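Plunora Two-Arm Kitchen Cell

Supplied and fitted by Hartono, Wendcombe

The Plunora is a bench-mounted cell with two arms, made for staff canteens, school kitchens and other places that cook the same dishes on a set rota. It takes on lifting lids and putting food into pots, so that kitchen staff spend less of the shift reaching over the hob.

What it does

One arm handles the food and the other handles the lid. Each arm has its own adaptive gripper, and the two work over the same pot. Tasks are taught on the bench with practice food before the cell goes near a live kitchen. The blue tape grid on the bench gives staff a simple way to say where a pot should stand.
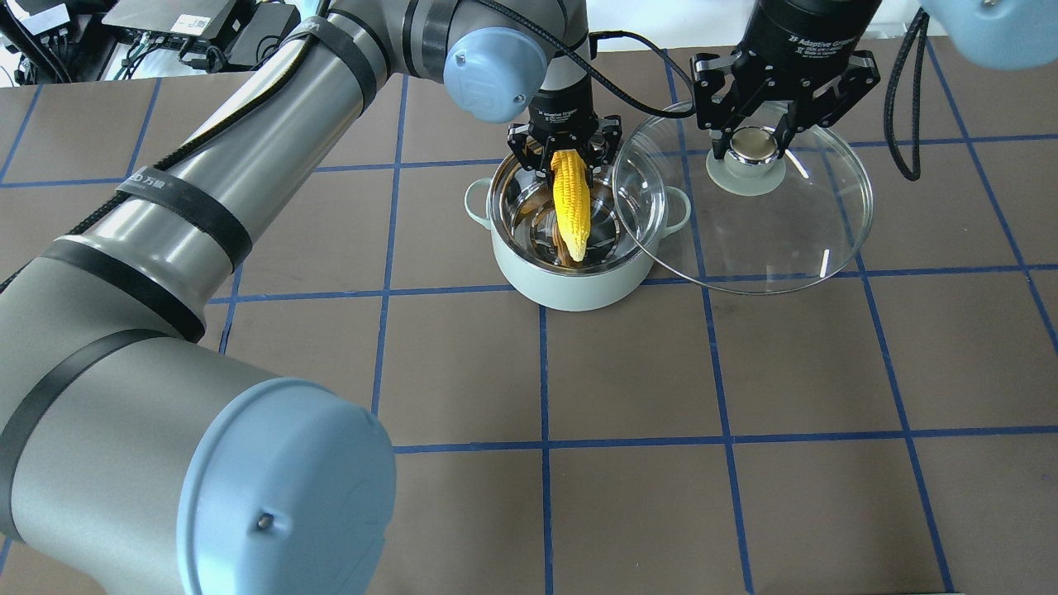 Corn into the pot, with the lid held by its knob on the right.
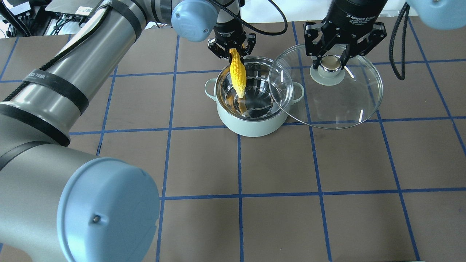 What changes for staff

The cell does not run a kitchen. Someone still plans the menu, tastes the food and decides when it is ready. At the Predus staff canteen, the cell was put in during August and the team of 14 stayed the same size. Two of the cooks now share the job of setting it up for lunch, and the rota was redrawn so that both have time for it.

"I used to be at the pots all morning," says Kamarul Tjoa, one of the two. "Now I do the prep and the serving counter, and I go back when it calls me. It took a few weeks to stop hovering."

We ask every site to agree before fitting who may stop the cell, who cleans it and what the kitchen does if it is out of use. Any member of staff can press stop — no login is needed.

Training

Setting-up course: 16 hours, held on site
Places: up to 2 cooks per course
Trainer: Bayu Khoo
Extra sessions for new starters can be booked through the Wendcombe office.

What is included

Two arms with adaptive grippers
Control box and cables
Bench mat and blue marking tape
Practice food set
Printed cleaning sheet for the kitchen wall

Pots and lids are not supplied. Send us the sizes you use and we will check them before we quote. Lids need a centre knob that the gripper can close on.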